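Questions people ask about joining us

What is the Harms Road Players?

We are an amateur dramatics group based in Celtness, and we put on 2 shows a year: a play in spring and something with songs and poor jokes in December. We have been doing this for 34 years, and a few of the jokes have been with us throughout.

Do I have to audition?

For a speaking part, yes. You read a page or two aloud in front of people who are mostly thinking about their own page or two. For everything else you just turn up. If you can hold a paintbrush or lift one end of a sofa, you have already passed.

I haven't acted since school. Does that matter?

Not to us. School is where most of our members last acted as well, and some of them still face the wall when they get nervous. The director will turn you round.

How much does it cost?

Membership is £50 a year, payable when you have been to three rehearsals and decided you can stand us. Under-18s and students pay half. Scripts are lent out free and must come back with your pencil marks rubbed out, including the drawings.

When are rehearsals?

They start at 7.30 in the evening and end at ten, or when the director has run out of notes, whichever is later. You won't be called for every one. The rota goes up a month ahead and is then changed.

Can I help without going on stage?

Please do. We are always short of people for lights, costumes, props, front of house and prompting. Prompting needs a clear whisper and strong nerves, as you will have to judge whether a silence is acting or panic.
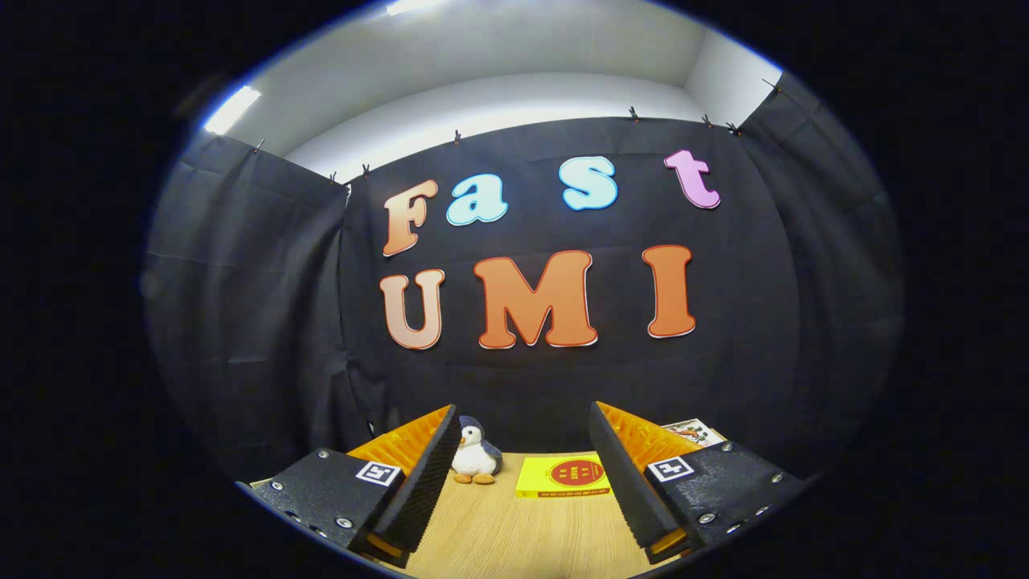

Harms Road Players – Black Backdrop, Plush Penguin and Yellow Book

Do I need my own tools or blacks?

Backstage crew wear plain black clothes and quiet shoes. Black means black, so please leave the band T-shirt at home, however faded the band. We have hammers, drills and a great many screwdrivers, all the same size.

What do I do with drapes after a show?

Fold them with another person and put them on the top shelf, labelled. Don't iron them on the green room table. There is a mark on the table already and it doesn't need company.

How do I book tickets?

Through the Iruvis booking page, or at the door for cash. Book early for the last night, which sells out to relatives. If Iruvis tells you that you are seat 0 in row 0, refresh the page and try again.

Is there parking?

There are 2 disabled bays by the side entrance. Everyone else should use the Brorkis car park behind the shops, free after six. Don't park across the vet's gate. The vet has complained before and writes a very good letter.

Are the shows suitable for children?

The December one is – in fact it depends on them for most of the shouting. The spring play varies, so look at the poster. If it says "strong language", we mean the script, though we can't always answer for the scene changes.

Can I have a refund?

If we cancel, yes, in full. If you simply didn't enjoy it, no, but you may have a word with the director in the bar, and several people do.

How do I get in touch?

Use the contact form. Messages are read before each rehearsal and answered in the tea break, so allow a few days, and longer in show week, when we are not at our best.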